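Progress report to Sornley, second period
Project: Dusutau, stereo perception and grasp planning for household tidying

Work this period covered depth matching, shelf segmentation and the approach planner. The control layer is unchanged.

Depth matching. The Vokton matcher now runs on rectified pairs at 30 frames per second. Strong wood grain gave false edges on flat tops in the earlier version. A plane-fit step was added before segmentation and removes most of them. Black footwear against dark fabric remains the weakest case.

Segmentation. The training set was extended to 2,000 labeled pairs, 1,000 of them with shoes on a lower shelf. Adjacent shoes of similar pale color are still merged in some views. Rahel Kuster is testing a split based on toe outline.

Planning. The planner now treats the underside of the bench top as a hard limit for both grippers. Planning time for a shelf approach is down to 40 ms. Cable clearance is not modeled yet and is still handled by a fixed joint limit on the right wrist.

Next period: cable model, merged-shoe fix, and a first release of the Spanos log viewer in September. No change to budget is requested.
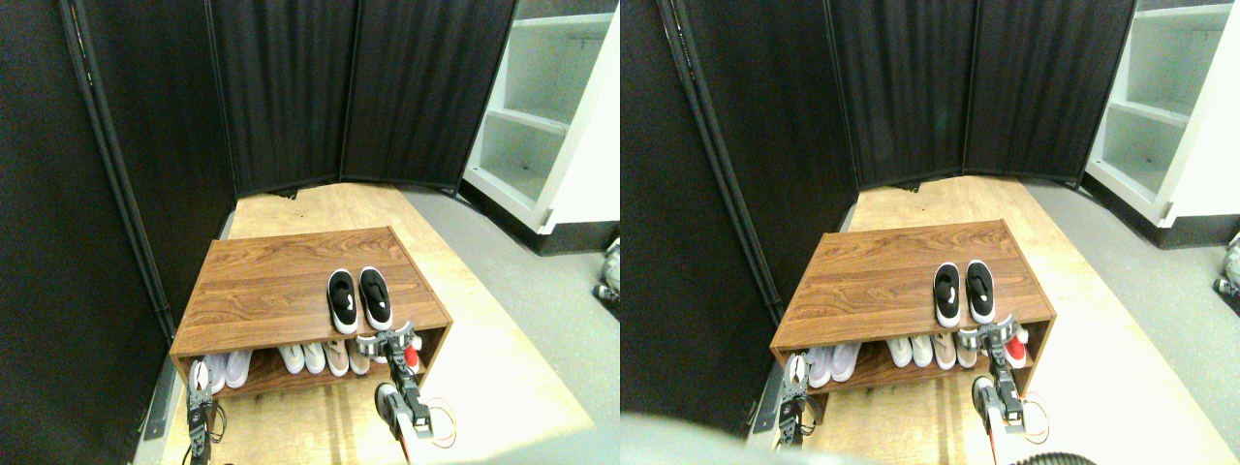
Manipulation Software Group
Report prepared by Annelies Imhof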